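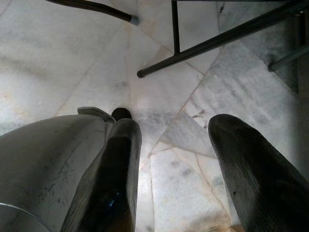 Grain store thread, as a few people asked how we get ready to hold wheat over winter. We start with the floor and we start before the combine is out. Ours is old dark concrete and you can sweep it and still miss half of what's lying there. On a pale floor like the marble one in the photo any husk or broken grain would stand out. On ours it takes a torch held low and a second go along the wall joints.

2/ Sweep top down. Ledges, cable trays, the tops of the panels, then the floor. Vacuum the ducts if you can get in. Last year's dust is where the mites sit and they only need a bit of it.

3/ Burn or bin the sweepings, well away from the shed. I have seen them tipped behind the door and left there.

4/ We put 480 tonnes in the main bay this time. The second bay is smaller and holds seed, so it gets done first and shut up.

5/ Moisture. Calibrate the meter before harvest and check it again part way through. Ours was reading low and Marietjie Kekana spotted it by running the same sample through hers. We would have stored a fair bit wetter than we thought.

6/ Take samples off every trailer. A single jug from the top of the first load tells you about the first load.

7/ Drying and cooling are separate jobs. A low-volume fan on pedestals will cool a heap. It won't dry it in any useful time, so don't put damp wheat on it and hope.

8/ We run the Flitemeck fans off a differential thermostat. They come on when the air outside is cooler than the grain by the amount we set, which mostly means the small hours. Check the setting yourself after a power cut. Ours goes back to the default.

9/ Fan hours so far: 720 across the whole shed. Most of that was in September when the nights were mild and the thing kept cutting in and out.

10/ The main bay is down to 11 degrees at probe depth. I want it lower before Christmas but I'm not going to chase it on warm nights and pay for the privilege.

11/ Probes. We have a Dalsgaard set with cables down through the heap and I still walk it with a hand spear once a week. The cables only know about the grain touching them. There was a warm patch near the back corner that two of them missed.

12/ That patch was fines. The trailer had been tipped in one spot and the dust and small stuff settled in the middle of the cone. Level the heap as you go. If it peaks, the air goes round the peak. 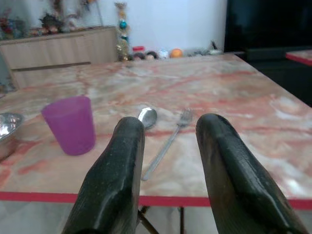 Marble-topped table, red strip along the near edge.

13/ Insect traps: both kinds, on the surface and just under it. Write down the date and what was in each. A number going up over three checks tells you more than one bad trap.

14/ Lok-yiu Kong asked about bait points. We have them outside the doors and at each corner, with a plan pinned up by the switchboard. The assessor asks for the plan first, so keep it up to date when you move one.

15/ Records. I used a notebook for years and moved to Wava last winter. It does the job. The temperature graph is handy and the export is a pain. Keep the paper passports somewhere dry whatever app you use.

16/ Birds. Netting over the gap above the doors cost less than one rejected load would. Look for holes after any big wind.

17/ Lights. Check there is a cover on every fitting over the grain. We had one bare tube left over the conveyor and it got written up.

18/ If you are selling forward, know your movement month before you fill the shed. The Ciltulgate contract goes first for us so it sits nearest the door. Sounds obvious. We got it wrong two years ago and had to shift the feed wheat to reach it.

19/ Someone asked about bushel weight. We do it at intake with a small chondrometer and again before loading. For thousand grain weight I count out 1000 by machine now – by hand was a miserable evening.

20/ Surface crusting next, when I've had a proper look at the second bay. Damp on top in spring catches more people than anything in the autumn does.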